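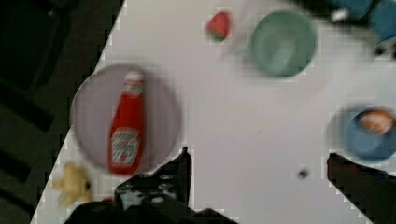 Ettore Valentini is back with a new message from the Sernlow, who watch us from out past Neptune and, going by the transcript, talk exactly like a man who used to sell timeshares. I read all 24 pages last night. If they want to impress me they could start small. Tell me why a ketchup bottle is lying across a plate with a banana near it. Tell me anything I can check.

Page one says they have been studying us for 51 centuries. Page nine says they only noticed us when we started using radio. Pick one, fellas.

They also can't get over the fact that we sleep. "You lie down and call it night." Okay. It is night. We didn't come up with the name to annoy you.

The part everybody is sharing is the warning about November. Something called Akon will "open" and the people who are ready will feel it. Last time it was Clastero, and the people who were ready were going to feel that too. I asked in the group what it had felt like. Got 15 replies, and almost all of them said "warm."

I was warm. It was July.

Someone will say I'm closed off. Maybe. I've been reading channeled stuff since college and I'd love for one of these to land. I sat through both of the Sala sessions, the long ones, with the humming. I paid for 2 tickets because my sister wanted to come and then she didn't.

What bugs me is how the aliens are always disappointed in us in such a general way. War, greed, too much TV. You crossed all that space and your notes could be from my uncle. Where's the stuff only an outsider would catch?

And they never get a question wrong, because they never take one. Valentini says the line is "one direction for now." It was one direction last year too.

I did send in a question anyway. How many moons does your planet have? A number would do. His page says to allow until the next transmission for a reply, and the next transmission is after Akon opens.

Fine, I'll wait. I've got the group on mute until then, so if you feel anything, text me.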